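Category: Talks & Slides > Robots > Teaching by Demo

Speaker notes — "Show it, don't code it" — Darcy Dunstan
15th May, 40 min slot incl. questions

OPENING (2 min, don't ramble)

Hi, I'm Darcy, I work on remote control and demo collection at Pandameo. Small group. We teach household robots by driving them through the job ourselves, then training on what we did.

Ask the room: who's driven an arm by remote? Who's done it for more than an hour straight? Hands will drop. Good, use that.

Main point, say it early and say it twice. The quality of what the robot learns is mostly set by the person holding the controls. Model matters, sure. But we swapped models twice this year and the thing that moved our numbers was training the drivers.

HOW WE SHOW IT A TASK

Two ways, go quick:

- By hand. You grab the real arm, motors slack, and walk it through. Feels natural. You get tired, your own arms block the cameras, and hands with lots of finger joints are miserable to pose this way.
- By remote. Headset and gloves, or a leader arm on the desk. Robot copies you. Slower to learn, cleaner data.

We use both on the bench. In simulation it's all remote, obviously, there's nothing there to grab. People laugh at that one, leave a gap.

Sim setup is called Umham. Named by someone who has since left, don't explain it. Whole rooms, floors, furniture, things to pick up. Driver sees what the robot's head sees, so mostly looking down and a bit sideways. New drivers hate it. They want to lean around things.

Numbers slide: 1499 demos in the household set so far. All driven by people, none scripted. Pause here, someone always asks how many were thrown out. Answer is plenty, and I'll get to why.

THE BOTTLE TASK

This is the one I want to spend time on because it sounds like nothing. Bottle lying down in an open compartment. Pick it up, bring it out. A toddler can do it.

What goes wrong, in the order we found it:

Drivers come straight down from above. Works on a table. In a compartment you've got walls, and a wide hand with the fingers spread clips one on the way in. In sim a clip can be quiet — the arm shudders a bit and carries on, and now you've got a demo that teaches the robot that walls are soft.

Fix: stop short, look, line up with the bottle, then go in. We call it the wait point. Driver has to hold still there for a beat before the reach. Sounds fussy. It made the biggest difference of anything we tried, becuase the model gets a clear "I'm about to reach" moment instead of one long smear of motion.

Show the slide now. Head view, robot on the floor side, bottle on its side in the bay with the blue cap end toward the back wall. Hand still down at the lower left, out over the marble. Let them look at it before talking. Ask: where would you go in from?

Most of the room will say "from the front, grab the base, it's the nearest bit". Fair guess. Base is almost touching the front lip. But grab only the base and the rest of the bottle swings when you lift, and the neck end finds a wall. Go for the middle of the body, fingers across it and not along it.

Also the diagonal. Bottle doesn't line up with the compartment, so the wrist has to turn before the reach. Drivers who turn the wrist inside the bay are the ones whose demos we bin. Turn outside, then reach. Say that twice too. 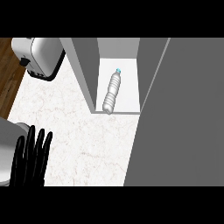 WHAT WE TELL NEW DRIVERS

Read these out more or less as is, they're off the sheet taped up by the rig:

1. Look before you move. Head first, hand second.
2. Stop at the wait point. One breath.
3. Wrist turned before you reach in.
4. Close all the fingers together. No fiddling with one at a time.
5. Lift a little, stop, then pull out. Don't drag over the lip.
6. If you fumble, keep going and recover, then flag it. Don't restart quietly.

Number 6 gets argued about. We used to only keep clean runs. Robot got very good at perfect grasps and had no idea what to do after a bad one, it would just stand there squeezing air. Now flagged recoveries go in a seperate pile and we mix some back in. How much? Still messing with it. Be straight about that if asked, don't make up a ratio.

Driver shifts — 15 minutes on, then swap. We tried longer. You could see it in the data, the paths get lazy, the wait point disappears. People don't notice themselves doing it. Breaks were the cheapest improvement we made all year.

THE REMOTE GEAR (skip if behind)

Gloves come from Nigam, our in-house hardware bench, not a shop thing. Maps human fingers onto robot fingers. Four on the hand in the slide, five on you, so one of yours is along for the ride. Takes a day or so to stop fighting it. Little finger people complain the most.

Lag. Anything you can feel, you start overshooting, then correcting, and the robot learns the wobble. We'd take a worse picture over a laggy one every time.

Depth is the other one. Looking down at a pale floor and a white compartment bottom there's not much to judge height by. A clear bottle on white is rough for people, never mind the model. We told drivers to make a small sideways head move before the reach, helps a lot. Then the robot started copying the head move. Fine by us! Kept it.

SIM TO REAL

Careful here, don't oversell. The real-robot side is a project called Sumness and it's early. Things I can say:

- The wait point carries over nicely.
- Grasp height doesn't, needs real demos on top.
- Real bottles squash. Ours in sim don't squash properly. So the grip learned in sim is too firm and you get crunching. Play the crunch clip if the sound works, skip if not. Do NOT spend time fixing the sound like last time.

Someone will ask why not just do it all on the real arm. Because resetting a room by hand takes ages and in sim it's one button. Also you can break things all day.

QUESTIONS I'LL PROBABLY GET

Why people and not a planner? We do use a planner for moving about the room. Hands in tight spots is where people still give us better motion to learn from.

Do drivers need a robotics background? No. Two of our best came from driving forklifts and from theatre lighting. Patience helps. Gamers start fast and then rush.

Can we have the data? Not yet. Working on it. Take their email, don't promise a date.

Left handed drivers? Yes, mirrored rig, ask me after.

LAST BIT

If there's time left, go back to the bottle slide and ask again where they'd go in from. Should get a different answer this time. Thank the drivers by name, list's on the back of this page. Water, then questions.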